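Unit 4: Ring Doughnuts, Icing and Plating
Tillasden Baking Course, Year 1. Handout for the July practical. Tutor: Nneka Tamuno

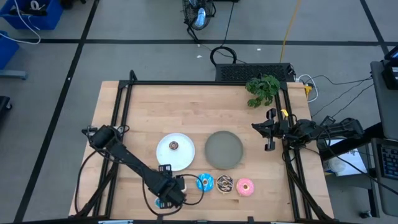 Fig. 4.1 Iced doughnuts and two plates, one white and one grey.

4.1 What you should have finished before this session
Your dough sheet from Unit 3, with proving times filled in. If you were away, copy the times from Jonas Grabner's sheet on the board. We do not make dough in this session. Each pair gets a tray of plain doughnuts, already fried and cooled.

4.2 Icing
Sift the icing sugar first. Add warm water a teaspoon at a time until the icing falls from the spoon in a thick ribbon and settles back into the bowl. Colour goes in at this stage, on the tip of a cocktail stick. Blue needs less than you expect and darkens as it stands. For chocolate, use the cocoa icing on page 13 of the course book.

Dip the top of the doughnut, give it a small twist and lift it straight up. Turn it over and leave it on the rack.

4.3 Finishes
Fig. 4.1 has the finishes you will be marked on.
Drizzle: white over blue. Let the base set until it is dull to look at, then move the bag quickly from side to side.
Stripes: white on chocolate. Same icing as the drizzle but a finer hole in the bag.
Sprinkles: coloured on pink, light ones on chocolate. Put them on while the icing is still wet, from a hand's height above. Once the icing has skinned over they roll off.

4.4 Plating
One doughnut to a plate, placed near the middle, as on the white plate in the figure. Hold it low at the sides and keep your thumb off the icing. If it lands off centre, turn the plate and leave the doughnut alone.

Look at the colour of the plate as well. Pale icing gets lost on white china. Chocolate stands out on it. Try your pink one on both white and grey and write down which you prefer and why.

Wipe the rim with a dry cloth before the plate leaves your bench.

4.5 Marks
The unit is marked out of 76. You need to hand in the plated doughnuts and the completed sheet, with both names on it. Sheets go in the tray by the door.

For Unit 5 bring a palette knife and your own apron. Read the section on choux before you come.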